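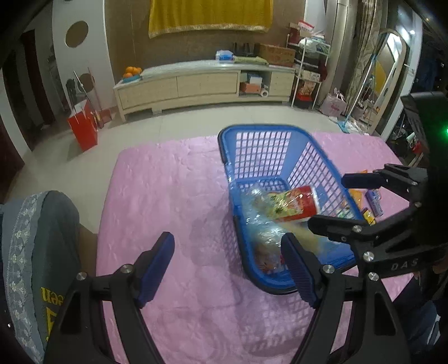
The ferry to Duvham left at 13 minutes past the hour, every hour, and I had missed it twice before I figured out that the clock at the pier ran fast. So I got there early the third time, with my bag and my sandwich and the letter from the bakery, and I stood right at the rope like a kid waiting for a ride. I didn't care who saw!

You have to understand that I had wanted to go to Duvham since I was eight. My grandmother grew up there, back when the island had more than 600 people and a school with a bell, and every story she told me had bread in it. The storm that took the church roof had bread in it. The wedding where the groom fell in the harbor had bread in it (he was holding a loaf when he went under, and he was still holding it when they fished him out). And the bread was always Temetti, a round, dark, sticky thing with orange peel and fennel that was baked in March and at no other time of the year.

I had tried to make it at home, of course. I'd tried with rye and with barley, with honey and with syrup, with the peel candied and the peel raw. My grandmother would chew each one very slowly and pat my hand. "It's good," she'd say. "It's a good cake." Then she would go and look out the window.

The letter came from Godis, the last bakery on the island. I had written to ask for the recipe, and the baker wrote back on the back of a flour invoice, number 3918, in pencil: We don't have it written down. Come and bake it.

So I went!

The crossing was rough and glorious. The water was the color of slate, and every wave that hit the bow sent a sheet of spray over the whole front deck, and I stayed out in it because I wanted to see the island come up. First there was only a smudge. Then there was a lighthouse, then a row of yellow houses, and then, before I could make out a single door, I could smell it. Fennel, half a mile out! I laughed so loud that a man with a bicycle moved to the other bench.

Godis was up the hill behind the harbor, one room and an oven. The baker was a broad woman with her sleeves pinned up, and she looked at my shoes, which were soaked, and pointed at the oven, and I put them there. Then she gave me an apron and a bowl as wide as my arms could reach.

"What goes in first?" I asked.

"Your hands," she said.

We started at four in the afternoon and we baked all night. I had brought a notebook, and by six it was stuck shut with syrup. She never measured anything. She'd throw in flour until the dough stopped answering back, that was how she put it, and I swear that after the first few batches I could hear what she meant. It squeaks a little, and then it sighs, and then it goes quiet. The peel went in at the quiet. I had been putting it in far too soon for all those years!

And then there was the Kan. My grandmother had never mentioned it. It was a stone crock with a wooden lid, and it lived under the stairs, and the baker carried it out in both arms and set it down in front of me. Inside was last year's dough, gray and sour and bubbling away, made with some of the dough from the year before, and so on back as far as anyone could say. She scooped out a handful and slapped it in my bowl.

"Your grandmother's mother fed this," she said. "She had a heavy hand with the fennel. We've been getting over it ever since."

I cried right into the dough, and she said that was fine, it needed salt.

By sunrise there were 100 loaves on the racks, and people were already coming up the hill in their coats, knocking on the shutter, stamping their feet. I handed the loaves out through the window myself. An old man broke his open on the sill, and the steam went straight up in the cold, and he ate half of it standing there without a word and then held out his hand for another. I think that's the best thing anyone has ever said about my baking.

I took the noon ferry home with one loaf inside my coat and a jam jar between my knees, the lid loose so it could breathe. It bubbled the whole way across. My shoes smelled like fennel, and so did my hair.

My grandmother was at the window when I came up the path. I didn't even get my coat unbuttoned. She opened the door, and she put her face up, and she sniffed.

"Oh," she said. "Get the butter."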